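We use cookies to remember what you like on this site. OK / No thanks

Robots That Learn by Copying: Our Open Day Trip

Quick write-up this month, kids, I'm typing this on the train home and my laptop has not much battery left!

So. Open day at Sinow. Big building, lots of stairs, lots of cables. Sinow is a workshop where people teach robots to do jobs around the house. Not dancing. Not fighting. Chores! We got there at 10 in the morning and were met by Mafalda Garcia, who was our guide and talks even faster than I do.

First thing she asked us: how would you tell a robot to vacuum a floor?

Try it. Out loud, right now. "Pick up the vacuum." OK, pick it up where? By the handle. Which way does the hand face? How hard do you squeeze? What if the hose is in the way? See, you've been doing all this for years without thinking about it, so it's really hard to put in words. And a robot needs every bit of it.

So the people at Sinow don't write it all down. They show it. A person does the job with special tools, the tools remember how they moved, and later on a computer studies all those moves. Lots and lots of them. It's a bit like learning to tie your shoes from your big sister. You watch, you copy, you get it wrong, you watch again.

The tool is called a gripper. Think kitchen tongs, but with pads on the inside and a camera, and you hold it in your hand. A robot arm can have the same kind of gripper on the end. That's the clever part! If the person and the robot use the same sort of "fingers", the robot can copy a lot more easily.

Then there are the cubes. White cubes with chunky black squares printed on them, a bit like the codes you scan at the store. A camera sees the pattern and the computer can work out where the cube is and which way its tipped. If the cube is stuck to a hand or a gripper, now it knows where the hand is too. Neat.

We got to stand by the curvy wooden staircase while they worked with the red vacuum cleaner.

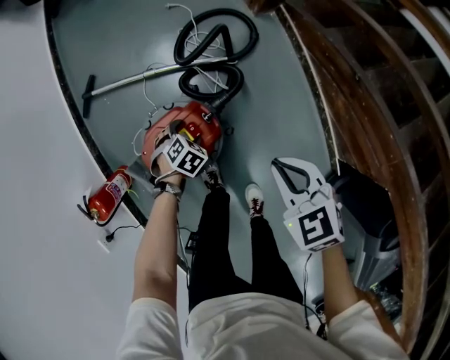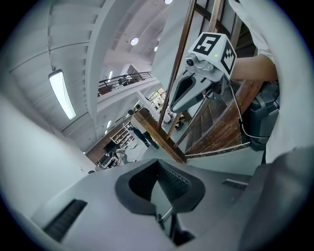
One kid asked if it gets boring. Mafalda said yes, sometimes, very! Her team has saved 3308 tries so far, all different chores, and 455 of those are just for vacuum cleaners. Why so many? Well, a hose never lies the same way twice. If the robot only ever saw one neat hose it would get stuck the first time it met a messy one. So messy is good. (Do not tell your parents I said this about your bedroom.)

Mistakes get saved too. A dropped thing, a missed grab. The computer needs to find out what a bad try looks like.

After lunch (cheese rolls, fine) Lamai Srisuk showed us the computer side. She calls her program Lendach. It takes a new try and guesses the next move, then checks the guess against what the person did. Wrong guess, it changes itself a tiny bit. Then again. And again, all night sometimes. She says the guesses start out terrible.

Can the robot vacuum a whole house yet? Nope. Lamai said it can do small parts of the job on a good day, and stairs are a big no for now.

Words to know:
Gripper - a robot's "hand", or a tool you hold that works like one.
Marker - a printed pattern a camera can find easily.
Data - all the stuff you saved so a computer can learn from it.

Try it at home: get a friend and two wooden spoons. Your friend picks up a sock using only the spoons. You watch, then do it exactly the same way, same side, same speed. Swap. Now do it with the sock in a diferent place. Much harder, right?

There were 16 of us on the trip and we've got room for a few more next time, in July. Ask a grown up to write to the club. Bring a snack and shoes you can stand in.

Contact us | Copyright Zorketti Kids Science Club | Back to top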